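Gralton Street, the big clear-out

October. The tidy-up post, finally. Sorry for the delay, have been flat out and the laptop was packed in a box under another box. Text is mostly from notes I made on the back of a hardware receipt so bear with the spelling.

Quick background for anyone who hasn't been following. Two-bedroom place, upstairs, timber floors all the way through except the bathroom and kitchen. Seven years of stuff. The plan was every room sorted into keep, give away and tip, floors cleared right back so Raffaele Cocco could get in and look at the boards before quoting on the sand and recoat. He wanted to see bare floor, wall to wall, nothing on it. Fair enough. Started on a Tuesday after work, thought it would take two nights. Ha.

Order we did it in: hall, bathroom, back bedroom, front room. Kitchen last and still not really finished.

The hall

Hall cupboard first. Coats, a tent with one pole missing, three umbrellas that don't open and one that doesn't close. Found the Jovon vacuum manual but not the crevice tool that goes with it. Rinness tubs are going under the stairs from now on, the shallow ones, lids on. Labelled in marker because the label maker is out of tape (add to list).

Shoes all went out on the landing overnight. Neighbour downstairs very nice about it.

The bathroom

Small room, more stuff in it than the rest of the place put together. Everything from under the sink got carried out and spread over the floorboards where there was room to see it. Half-used sunscreen, all expired. Hotel soaps. Enough cotton buds to last until retirement. Towels into two piles, good ones and dog ones, and the dog pile is now much bigger.

Colour scheme for the new bathroom shelf was supposed to be white and grey. We'll see. Shelf is from Magagula Home, flat packed, four screws short, they posted the extras pretty quick.

Things kept turning up on the boards for days afterwards. Combs, bottle caps, hair ties, you name it. If you do a room this way put an old sheet down first so you can just gather up the corners at the end. Learned that one too late.
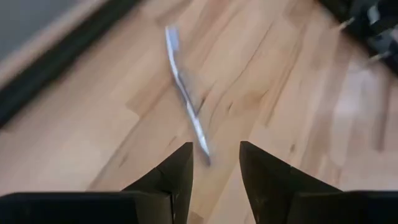 Toothbrush on the boards, white with pale blue. Lovely grain in the timber, shame about the blurr.

Old toothbrushes all go in the cleaning jar by the way, they're good for the grout and for the gap along the skirting where the vacuum head won't reach. Dry brush first, get the fluff out, then vacuum, then a barely damp cloth. Don't go sloshing water about on a timber floor, especially not one where the finish is getting tired. New brushes live in the cup. Old ones get a rubber band round the handle so there's no mix-up. Ask me how I came up with that rule.

Back bedroom

Bed moved out from the wall for the first time since we moved in. Underneath: one sock, one library book (paid for already), a fair bit of dust. The boards under there have hardly faded at all, much darker than the bit by the window. Raffaele reckons that will even up a fair way once it's sanded but not completely. Fine by me.

Wardrobe done in one sitting with the radio on. Rule was if it hasn't been worn since last winter it goes. Broke the rule for the green jumper.

Front room

Bookshelves emptied, wiped, put back in a different order that nobody else likes. Rug rolled up and sent off for a clean, 400 dollars, which hurt, but it's a big rug and it had a lot of toast in it. Piano stays where it is. Not moving the piano. Raffaele can work around the piano.

Four bags to the op shop, six to the tip, one box of cables that we're pretending to have sorted.

The floor, where it's up to

Quote came in at roughly 4,000 for the lot, sanding plus three coats, satin. Just the front room and hall would be 1,280, so we might do that bit first and leave the bedrooms till the new year. Nothing booked yet. He needs us out for a few nights either way, so it depends on when my sister's spare room is free.

Samples of satin and matte are on offcuts on the windowsill if you're dropping in and have an opinion. Satin is winning. Matte looks great but apparantly shows every sock mark.

Still to do: kitchen drawers, the top of the fridge, crevice tool (missing, reward offered), felt pads for all the chair legs before anything heavy goes back.

Kitchen update when the drawers are done. Spare Rinness tubs going free, two of the tall ones, no lids. Sing out if you want them, otherwise they go Saturday.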